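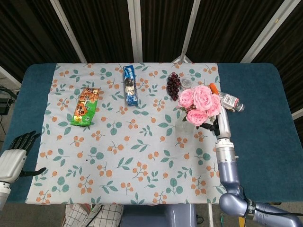

**Padded table cover keeps showing at the sides of my tablecloth – bigger cloth, or live with it?**

Posted by Fikri Rahman, 25/11/2021

Hello all! I've finally got a proper table after years of eating off my knees and I'm ridiculously pleased with it. It's a rectangle with rounded corners, and it wears one of those padded covers (dark teal, from Belline) to save the top from hot dishes and my nephews. Over that goes a printed cloth in a light grey-blue with little orange berries and teal leaves. I picked it because the leaves go so well with the cover, and I still grin every time I walk past.

My trouble is the size. The cloth does most of the top, but I get a strip of teal down the left and a wider band on the right, where the cover carries on to the corner. If I pull it across to even things up, it creeps back within a day or two. I also like to keep things out on it, so people can help themselves: a few snacks, some biscuits, grapes, a vase of pink roses at one end. Every time somebody reaches for something the whole lot shifts a bit more.

So, two things really. Do I buy a bigger cloth (I'd be sad, I love this one) or is there a way of making the gap look deliberate? And how do I stop it sliding on the padding? I'm having family round in January and I'd love to have it sorted by then. I can sew a straight line on a good day, no better than that!

**Benedikt Heitmann**

Oh, please don't replace it! Berries and teal leaves over a teal cover sounds lovely, and you've already done the hard bit by getting the colours to talk to each other.

What's bothering you, I'd guess, is that the two sides don't match. A strip on one side and a wide band on the other looks like a cloth that has slipped. The same amount showing at both ends looks like a border. So take everything off, fold the cloth in half to find the middle and press a light crease there with your fingers. Do the same for the table with a tape measure and put a scrap of masking tape at the centre. Line up crease and tape, smooth outwards with flat hands, done. Leave the tape in place underneath and you can find the middle again in seconds after washing.

For the sliding, I've had great luck with the open-mesh rubber stuff sold for the backs of rugs. Mine is by Hagedorn but any will do. You don't need a full sheet. I cut four pieces, 10 cm by 20 cm, and laid one in from each corner between cover and cloth. They don't show through a printed fabric, and they come out in a moment on wash day. Do try a small piece on your padding first and leave it a few days, as some rubbers can mark a coated surface. Mine didn't, but I don't know your Belline one.

If you want something to do with that sewing machine, a band of plain teal cotton along each short end would be gorgeous! It's all straight lines, too. Wash the cotton before you cut it. I skipped that once and ended up with a hem like a lettuce leaf.

And keep the roses out, whatever you do. I'd try them in the middle though, with the nibbles on both sides, so people aren't stretching past a glass vase to get at the biscuits.

**Keteck**

Tablecloth clips. Cheap, and they work if your cover isn't too thick.

**Skornulen**

Clips wouldn't grip mine, the padding was too squashy and they pinged off across the room. Might be fine on a thinner one.

What I did in the end was put a runner across the table, the short way, so it hangs down a little on both sides. It holds the cloth down beautifully and you can stand your vase on it. Mine is plain orange linen and I adore it. With those berries you could get away with orange as well!

Also a tray for the snacks. Packets slither about on cotton, and grapes roll everywhere once they come off the stalk. With a tray people pull the tray about instead of the cloth, and you can whisk the lot away when dinner's ready. Have a lovely time in January.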